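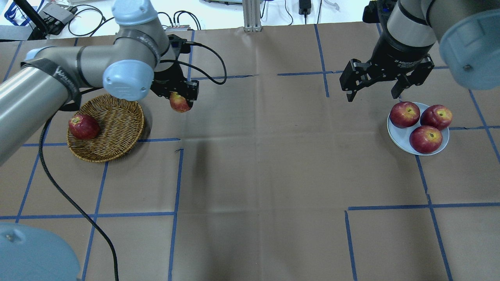 I keep being told that a local apple is a better apple. I'd like to believe it, and I've spent enough at the Grelley farm stand to have earned an opinion.

"Local" on a sign means whatever the person with the marker wants it to mean. At Grelley it once covered fruit trucked in from 524 miles away, which I learned only by reading the side of a crate. The price was the local price, of course.

Then there's taste. People say they can tell. My neighbor Da-eun Ki and I tried it last August with slices from the stand and slices from a supermarket bag, and we both picked the supermarket ones. Two people in a kitchen prove very little, I know. But the stand's flyer offers no proof at all, just a drawing of a barn.

I have nothing against small growers. If you like chatting with the man who runs the orchard, go and chat, and pay extra for it if you want. Just don't tell me the money is buying flavor, or saving the planet, until someone shows me where the fruit was picked and how long it sat in cold storage. I've asked twice. Both times I was handed a free sample.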